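The sponge has its own plate now

The first thing I was told about coloured plates is that they end arguments. One colour for one job, the matching sponge stays with it, and the kitchen runs itself. I have heard the same promise made for labelled jars, magnetic knife strips and a bread bin that cost more than my toaster. So when Pui-shan Lam offered to walk me through the matching system, purple with lavender and yellow with yellow, I brought a notebook and low expectations.

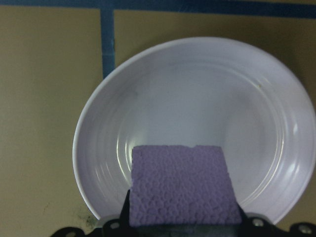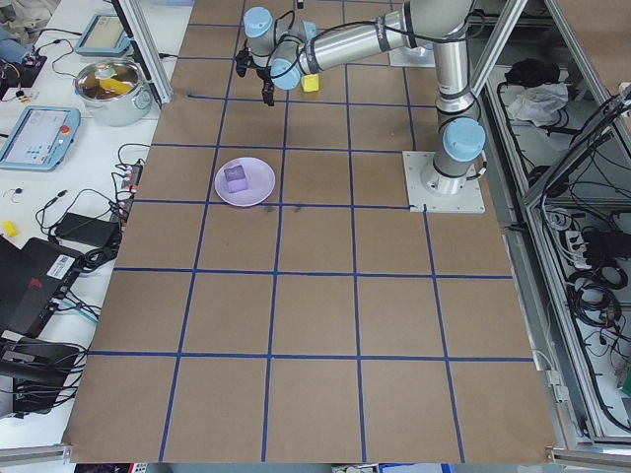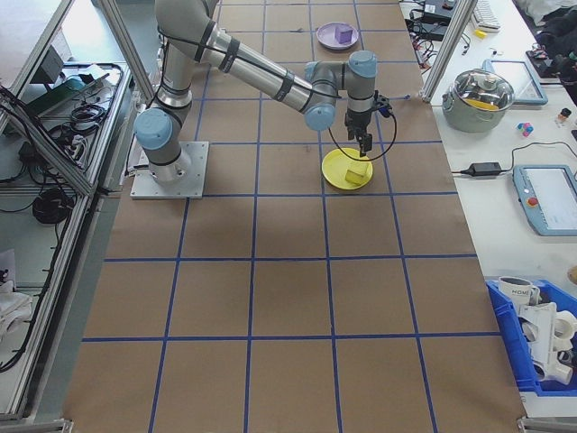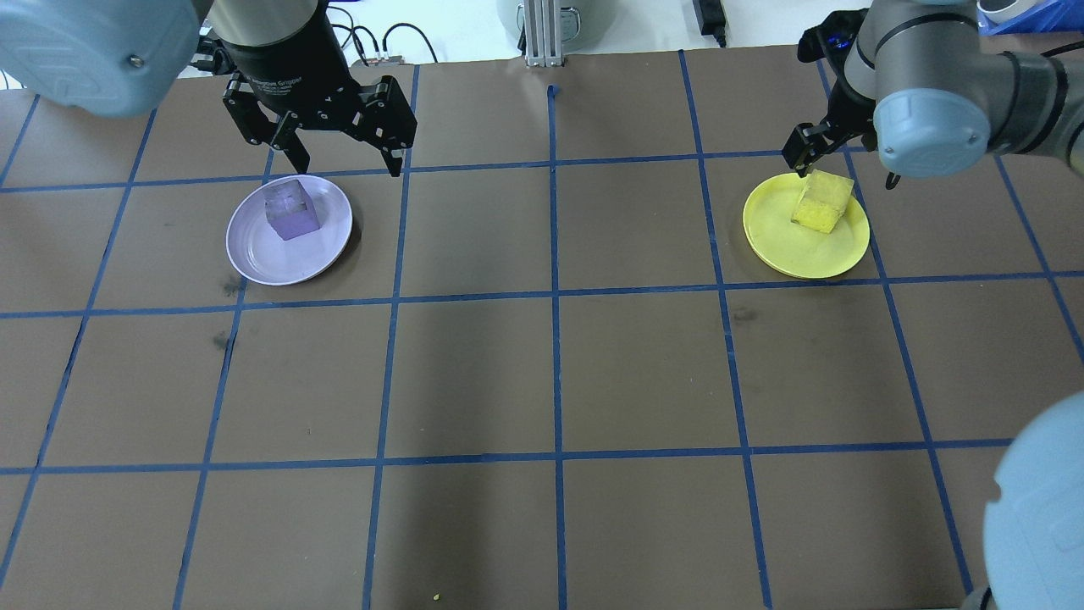 Purple and yellow, each on or near a plate.

What you are paying for

The Flilden set Lam priced for me comes to $35 for two plates and two blocks of sponge. Grusgate sells something close to it in duller colours. Vundel does only the plates, and assumes you own a sponge already, a fair guess.

Lam's case is simple. A sponge left in the sink sits in whatever the sink is holding. Put it on a plate and it drains, or at least you can see that it hasn't. "You'd be surprised how many people never look at the thing," she told me. I wouldn't be, having met my own.

My trouble is with the colours. Lavender under purple looks lovely, and on a brown surface you can pick it out from across the room. But who decides that purple means glasses and yellow means pans? Lam does, in her house. In mine the rule would last until the first roasting tray.

Ridges, and the case against them

A plate with a stepped inside is harder to wipe than a flat one. Grease likes a ridge. Lam says a quick rub around each step does it, and she may be right, but I notice that we are now washing a plate in order to keep a sponge that washes plates.

She keeps a Valderrama saucer as a spare — white, no ridges, older than the rest of her kitchen — and when I asked which one she would save in a move, she took a while to answer.

I took a yellow pair home in November. The plate is currently under a basil plant. The sponge is in the sink.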